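22 Feb 2025

Urszula Czerwiński keeps her apples in the coldest room of the house, a pantry off the back hall with a small window she leaves open an inch from November on. The shelves are plain boards. The apples sit on them in single rows, stem down, with a finger's width between each one.

"My mother wrapped hers in newspaper," she says. "I did that for years. Then I stopped, because you can't see a bad one through the paper until it has spoiled the one beside it."

She and her husband bought the house with 37 trees behind it, most of them old and none of them labeled. A neighbor, Ruaridh Mackay, helped her put names to a few. The rest she calls by where they stand: Gate, Lower Fence, Well. She sells a little at the end of the driveway in the fall and keeps enough to get the two of them through to spring.

I asked how she decides what to keep. She said the choosing is done at the kitchen counter, one apple at a time, before anything goes into the pantry.

"You turn it over. People look at the side, the red side, and they stop there. I look at the bottom first, where the blossom was. If there's a grub, that's often where it went in. If that end is closed up and dry and the skin around it is tight, then I look at the rest."

Color she cares about less than I expected. On a striped apple she looks at the ground color, the yellow or green under the red. Green tells her it was picked early and may shrivel before it sweetens. Yellow means it's ready, and a ready apple goes in the bowl for that week.

"Red is mostly sun," she says. "The side of the tree facing the road gets red. It doesn't mean much for eating."

Shape doesn't bother her either. Apples that grow pressed against a branch or against each other come out flat on one side, and she stores those with the others. Bruises are different. Anything soft gets cut up the same day for sauce, and she makes the sauce without peeling. 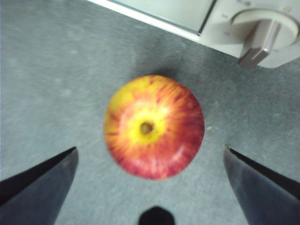

"With the striped ones I go by the smell as much as anything," she says. "You hold it up close. If it smells like an apple from there, it won't last until March, so eat it. If it smells like nothing, put it away and ask again in a month."

She checks the shelves every week through the winter. It takes her half an hour, with the radio on. She carries a bowl and takes out whatever has turned, plus four or five good ones for the table. By the end of January the Gate apples are usually gone. The Lower Fence ones, which she finds too sour to eat in the fall, are at their best now.

Mackay, who came by for coffee while I was there, disagrees with her on that. He eats them off the tree in the fall and says they're ruined by Christmas.

"He likes them to hurt," she said.

I asked whether she had ever thought of getting a second refrigerator. She had one, for two winters. The apples kept well enough, but she forgot to look at them, and she lost a whole drawer. She gave it to her son. He keeps soda in it.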